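Virk Two-Arm Fittings Cell
Set-up and Operation Guide for Bench Staff

Section 4: Working alongside the cell

4.1 Scope

This section applies to staff at the Bredenia and Zirkwood workshops who previously sorted pipe fittings by hand and who now share that work with the two-arm cell. It covers preparation of the table, the start of a tray run, intervention during a run and the handover at the end of a shift. Mechanical installation is in Section 2. Arm calibration is in Section 3 and may be carried out only by staff with a Level B key.

4.2 What changes in the bench role

Before the cell was fitted, one person picked fittings from the bench, checked them by eye and placed them in the tray. The arms now do the picking and placing. The person assigned to the cell (the "attendant") does the following:

- lays out the fittings and positions the tray
- starts, pauses and ends each run
- inspects the contents of the tray and signs the run sheet
- decides what is to be done with any fitting the cell has left on the table

Responsibility for the quality of the tray stays with the attendant. A completed run is not an inspection. No tray may go to the packing bench on the strength of the screen message alone.

Pay grade and break times are unaffected by assignment to the cell. Attendants rotate every 300 trays or at the end of the week, whichever comes first. Staff who have not attended the cell since the July software change must repeat the short induction before their next turn.

4.3 Preparing the table

1. Check that the cell is in HOLD. The Terkel control screen shows a steady amber bar.
2. Place the tray in the middle of the table, within reach of both arms.
3. Lay the fittings on the open table beside the tray. Leave a finger's width between them where possible.
4. Do not stack fittings or lean one against another.
5. Check that each gripper can open and close without touching the tray wall.
6. Check that the cable loops above the grippers are free and do not catch on the arm joints.
7. Step back behind the floor line and press READY.

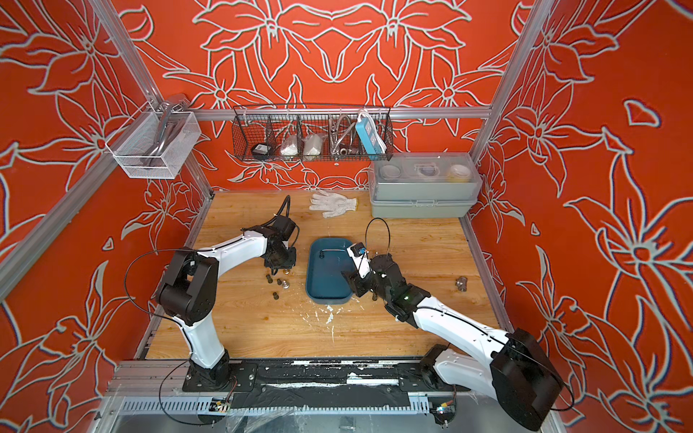
Fittings of different finishes may be mixed in one run. The cell does not need them sorted by colour or laid out in a line, and time spent arranging them neatly is wasted. Very small batches are accepted. The screen will ask for confirmation if fewer than 9 fittings are entered on the run sheet.

Note: Paint marks on the table surface do not stop a run. Do not scrape or sand the table to remove them. If a fitting is repeatedly missed on a marked area, move it to clear wood and enter code 662 on the run sheet.

4.4 Starting a run

1. Enter the batch number at the Terkel screen.
2. Select TRAY LOAD, then choose LEFT, RIGHT or BOTH. New attendants should use BOTH.
3. Press and hold START until the bar turns green.
4. Watch the first pick and the first placement from behind the floor line.
5. If the first fitting is set down correctly, the attendant may turn to other work within sight of the cell.

The arms wait for one another when both need the tray. An arm standing still above the table during a run is normally waiting its turn and must be treated as live.

CAUTION: Do not reach into the cell while the bar is green, even if both arms are still. A waiting arm may move without any warning sound.

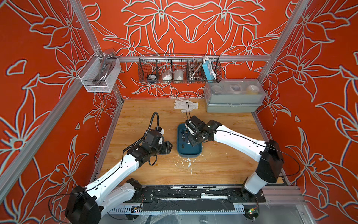
Figure 4-2. Right gripper lowered into the tray, left gripper held beside it.

4.5 Stepping in during a run

Most stops are caused by a fitting that has tipped over or rolled. The former practice of nudging the part by hand while work carries on is not permitted at the cell.

1. Press PAUSE and wait for the amber bar.
2. Wait until both arms have stopped moving.
3. Reach in from the front, between the arm bases. Do not lean on the mounting rail.
4. Stand the fitting upright or take it out.
5. Withdraw your hand fully, then press RESUME.

If the same fitting causes two stops, remove it and place it by hand after the run has ended. Record it as a hand placement. Hand placements are not counted against the attendant and are used only to adjust the cell.

Note: A pause longer than 30 minutes ends the run. The count is kept, but the batch number must be entered again.

CAUTION: Do not hold or push an arm to move it out of the way. If an arm has stopped where it blocks access, select RETRACT at the screen.

4.6 Gloves, storage and loose items

Work gloves are to be worn when handling cut or threaded parts. Take off any loose or overlong glove before working near a gripper.

Items in the hanging baskets and in the lidded boxes at the back are outside the picking area. The cell ignores them. Anything else set down on the open table may be treated as a part or may block a movement. Before each run, check the following:

- baskets are hooked firmly and nothing hangs down from them over the table
- box lids are closed
- cables at the back lie clear of the tray and the fittings
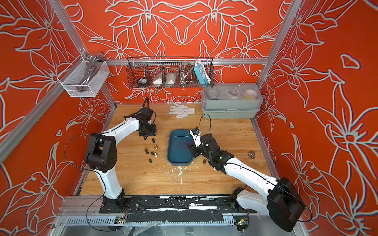

Storage may stay in place between runs provided the arms can complete the TEST SWEEP without a stop. Repeat the sweep whenever a box or basket has been moved, and at the start of every shift.

4.7 End of shift

1. Let the current tray finish, or press PAUSE and then END RUN.
2. Inspect the tray. Check thread direction, seating and visible damage.
3. Sign the run sheet, listing any hand placements and any fittings left over.
4. Select REST. Wait for both arms to stop and for the bar to turn amber.
5. Tell the incoming attendant about any stop that happened more than once. A written entry alone is not enough.
6. Remove the attendant key and hand it over in person.

If there is no incoming attendant, switch the cell off at the wall isolator and return the key to the shift office.

Faults that cannot be cleared with PAUSE, RETRACT or END RUN are covered in Section 5.

Section 4 last revised 5 Jan 2025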